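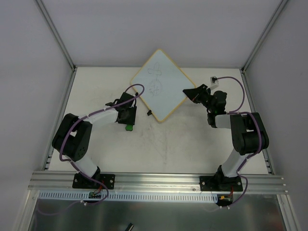 Why does one arm lose torque in the middle of a wiping task, when it ran fine an hour ago?

In most cases the servo at the wrist or elbow has gone into overload protection, and the motor bus drops that joint until you cycle the power.

We met this fault on our two-arm cell at Urdale in September, during whiteboard erasing with the Skatum controller. The right wrist went soft at 12 minutes into the session and the gripper pushed down on the board with its own weight. I write the steps as I did them, so you can follow them in the same order.

Before you start

Press the stop button and hold the forearm by hand before you cut the power. An arm without torque falls, and the fingers of the gripper can close on your hand when the power comes back. Keep the second arm off as well. Keir Chisholm forgot this on a Tuesday and got a bruise on his thumb.

Step 1. Read the error register

Open the Vídalín console and ask each joint for its status. Do this before the power cycle, as the restart clears the register. Write down the joint number and the temperature. Ours said overload on joint 5, with no voltage error.

Step 2. Check the cable

With power off, move the wrist slowly by hand from one end to the other. The cable must have a free loop over the wrist in every position. If it becomes tight, the joint works against the cable all day, and you will not notice it in the joint plots. Open the ties near the elbow, give the loop 40 mm more, and close them again.

Step 3. Check the contact height

Our real cause was here. The taught height was 2 mm too low, so the arm pressed into the board during the whole stroke. Teach the height again at each corner of the board, with low torque. Do not copy the value from one corner to the others.

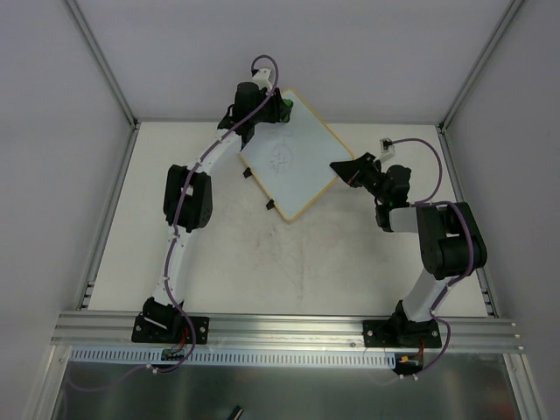

Both arms at the whiteboard, left gripper over the top corner.

Step 4. Lower the torque limit

In the Griladov config file, set the limit for the wrist joints to 245 and save. The default is much higher and it lets the arm push until the protection trips. With the lower value the arm stops early and gives a warning, and you still have torque to drive it away.

Step 5. Test one arm at a time

Run the erase motion at slow speed with the right arm only, then with the left arm only, then with both. Stay at the stop button during the first runs. If the same joint trips again after steps 2 to 4, change the servo. Please do not just restart and continue, we did this three times and the gears of the old one are now damaged.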